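Can a Robot Set Your Table Yet? How to Run the Plate Test at Home

Every few months a new clip goes around of a machine folding towels or loading a dishwasher, and I get the same message from readers: is it real, and can I have one? I love this question! The best way I know to answer it is to give a two-armed robot one small chore and watch closely. I use a plate. It costs next to nothing, everybody has one, and it is harder than it looks.

What you need

A robot with 2 arms, one wide-rimmed plate, one bowl, and a table or counter you can walk around. I follow the Joltton chore sheet, which is a plain score card you print out, and I log my runs in Kustine. A notebook works too.

Step 1. Set the height first

Move the counter to the robot, or the robot to the counter, until the fingers can reach the plate rim without the elbows locking out. I skipped this on my first try and lost a whole afternoon to it.

Step 2. Leave the clutter alone

It's tempting to clear everything off. Please don't. A real kitchen has jars and noodle packs along the wall, and a chore robot has to live with them. Push them to the back, leave them standing, and write down where they were.

Step 3. Start with the rim

A plate lying flat gives a gripper very little to hold. A wide rim leaves a gap underneath, and that gap is your friend. Come in from the side, low and slow, and close the fingers on the edge – not the middle.

Step 4. Lift, hold, put back

Lift the plate a hand's width. Hold it while you count to 11. Put it back where it came from. If it lands in the bowl, that's a miss, and you write it down as a miss.

Step 5. Do it again, a lot

One good lift tells you nothing. Run it 100 times, moving the plate a little between runs. The Hilaneo group has a shared log with more than 3,000 tries in it, and reading the failures is the most useful hour you can spend on this subject. Slips at the rim, mostly, and then bumped bowls.

So, can they do it?

With a patient person nearby, yes, and it's a thrill each time. Left alone in a kitchen all evening, I wouldn't bet my good dishes on it. Speed is the other thing: I can set a table for four while the arms are still lining up on the first plate. But the gap is closing, and I'm planning a fresh round in November using the Wubshet finger pads, which are softer and should grip glazed edges better. Send me your scores if you try it – bad ones especially!

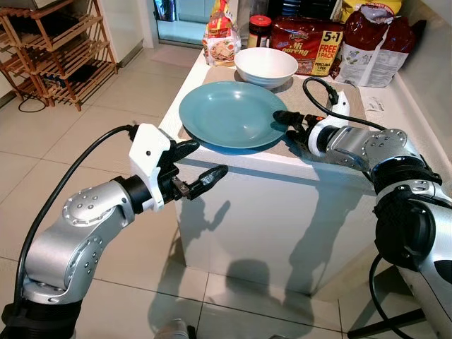
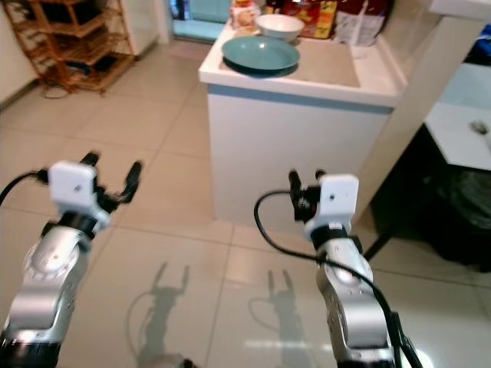
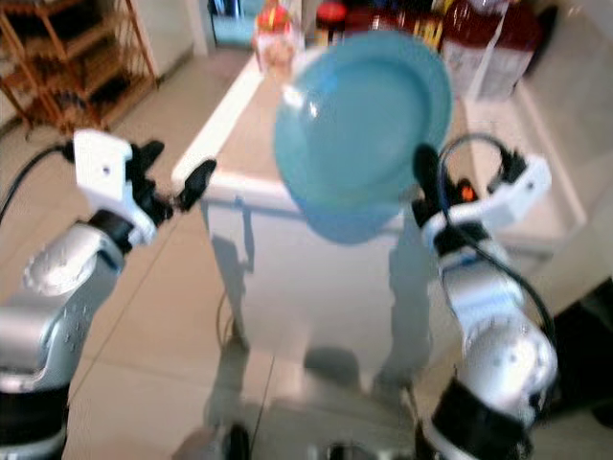
The plate test in a kitchen. In the last picture the plate is up off the table.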